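In Defense of the Bed as a Table

I fold laundry on the bed. I also pay bills on the bed, wrap presents on the bed, pack suitcases on the bed and, during one bad flu, ate eleven straight dinners there. My friend Malou Holst thinks this is a moral failing. She has a folding table (a real one, waist high, with a shelf under it for the folded stacks) and she has been trying to convert me for years.

I'm not converting. And since the holidays are coming and everybody I know is about to have a guest room covered in stuff, I'd like to make my case. 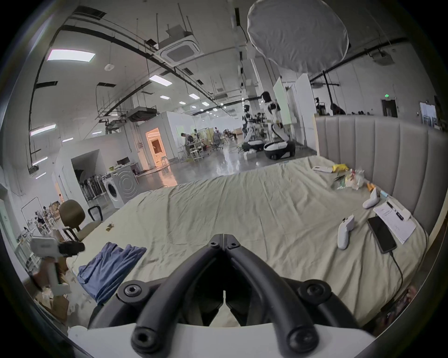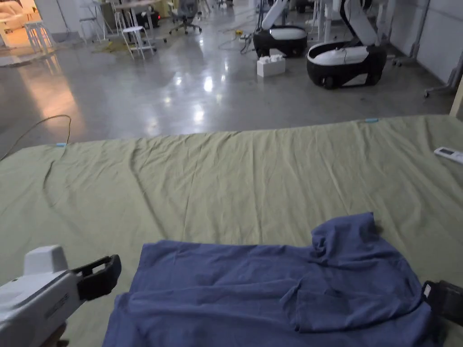 A blue garment on a wrinkled sheet, waiting its turn.

Look at the first of those for a second, because it's my whole argument. There's a bed with a nice tall gray headboard, and near the front of it there's a crumpled blue cloth. Then over by the headboard you've got two game controllers, a phone with its cable, a sheet of paper with a pen and a little box on it, a clear plastic bag of odds and ends, and a few small things in orange and yellow and light blue. I felt so at home. If you'd shown it to me with no explanation I would have asked how you got into my bedroom.

Malou saw the same thing and said, "So where does the shirt go?"

Fair question! We went back and forth on it for most of a car ride, and I've been chewing on it since.

Her position is that a bed full of stuff is a decision you've put off. You carried the controllers in, you didn't know where they lived, so you set them down on the biggest flat thing in the room. Then came the phone, then the paper. By the time the laundry shows up, the laundry gets the leftover corner, and you fold it badly because you've got no elbow room. She says a table that's only for folding stays clear because it has one job, and a surface with one job is easy to defend.

I think she's right about the elbow room and wrong about pretty much everything else.

First of all, size. Malou's table is lovely, but try to do a fitted sheet on it. Try a duvet cover. She ends up with half of it on the floor and the other half clamped under her chin, and then she comes and uses my bed. (She will deny this.) A T-shirt wants to be laid out flat with its sleeves spread before you do anything to it, and when you've got a whole bed you can do that and still have space for the pile you're pulling from and the pile you're making. A soft surface has some grip to it too. My shirts slide around on a bare table like they're trying to leave.

Second, and this is the one I really care about, a bed has a deadline. You have to sleep in it! Whatever is on there at nine at night has to be somewhere else by eleven. A table has no deadline at all. I have lived with dining tables that held the same envelope from my birthday to Labor Day. I once rented a room from a woman named Meinir Vaughan, a very tidy person in most respects, who had a sideboard in the hall that I never saw the top of in sixteen months. She told me it was oak. I took her word for it.

But the bed gets cleared every single night, like a beach when the tide comes in. I grant you that what sometimes happens is the whole load gets moved to the chair. We all have the chair. I'll get to the chair.

Third, money. I looked up a proper laundry table after that car ride, just to be open-minded, and the Herau one that everybody seems to recommend was $400. For a table! The version with drawers and a drying rail was $1,125, and at that price I'd expect it to fold the shirts and ask about my day. I already own a bed.

Now, my side has weak spots and I'm not going to hide them.

The sheet itself is one. You cannot fold neatly on top of wrinkles. The second photo has a blue T-shirt laid out on a green sheet with long ripples running all through it, and my hands itched. You press a shirt flat over that and you're pressing it onto a little mountain range. So here's my one rule, which takes four seconds: pull the cover tight before you dump the basket. Grab the far edge, yank, done. I learned it from Bohdana Pasichnyk, who worked the hotel linens side of a laundry for years and folds a bath towel in two motions while looking you in the eye. She also shakes every shirt once, hard, by the shoulders, before it touches the bed. It makes a crack like a flag. I thought that was for show until I tried it, and half of what I'd been smoothing out with my palms was just gone.

Crumbs are another. I won't say much about crumbs. If you eat on your bed you already know, and if you're putting a clean navy shirt down on it, brush it off first. I do it with the side of my hand, toward the foot.

And then there are your poor knees and back, which is Malou's best point by a mile. Beds are low. Fold a full load bent over at the waist and you'll feel it. I sit down on the edge or I kneel on a pillow on the floor, which looks like I'm praying to my socks. Dae-han Sun, who lives upstairs from me and is six foot three, says he tried my method exactly once and had to lie down afterward. At least he was in the right place for it.

So okay, tall people get a pass.

What I won't give in on is the idea that the odds and ends are the enemy. Malou would sweep everything off before she started. I used to do that too, and all it did was give me a second job, which meant I put off the first one. Now I push it all up toward the headboard. That's my line, the pillows. Anything above the pillow line is staying out of the way and I don't have to have feelings about it until the laundry's finished. Controllers, chargers, the paper I need to sign, the pen I need to sign it with. Down at the foot end it's clothes only. When the last shirt's folded I take one handful from the top each time I walk out of the room, since I'm going that way anyhow, and the place is clear in a few trips.

The clear plastic bag deserves a word, by the way. I'm a huge believer in the bag. Small things multiply when they're loose, and a see-through bag turns a dozen tiny problems into one medium one. Mine has a tape measure, collar stays, a spare button for every coat I've ever owned and a key I can't account for. It lives on the bed by day and the nightstand by night. Malou has a drawer with dividers for this. I've seen the drawer, and I've seen her fail to find scissors in it.

Now, the chair. The chair is where my system goes to die and I know it. On a bad night the clean pile goes from the bed to the chair, on a bad morning it goes from the chair back to the bed, and the same sweaters can commute like that for a week. I've tried a hook, I've tried a basket, I tried getting rid of the chair (I put things on the radiator). The best I've managed is to fold smaller loads. If I can't finish it before a song or two is over, it was too much laundry. Half a basket, every couple of days, and the chair stays a chair most of the time.

I read my draft of this to Malou over the phone. She listened all the way through, which was nice of her, and then she asked what was on my bed right then. I told her: me, the laptop, a stack of dish towels, wrapping paper, one glove and a plate.

"And where are you going to sleep?"

Well, I had until eleven. The dish towels were already folded, so I took those to the kitchen with the plate, and I found the other glove on the way back. The wrapping paper went to the chair. It'll be needed in December anyway.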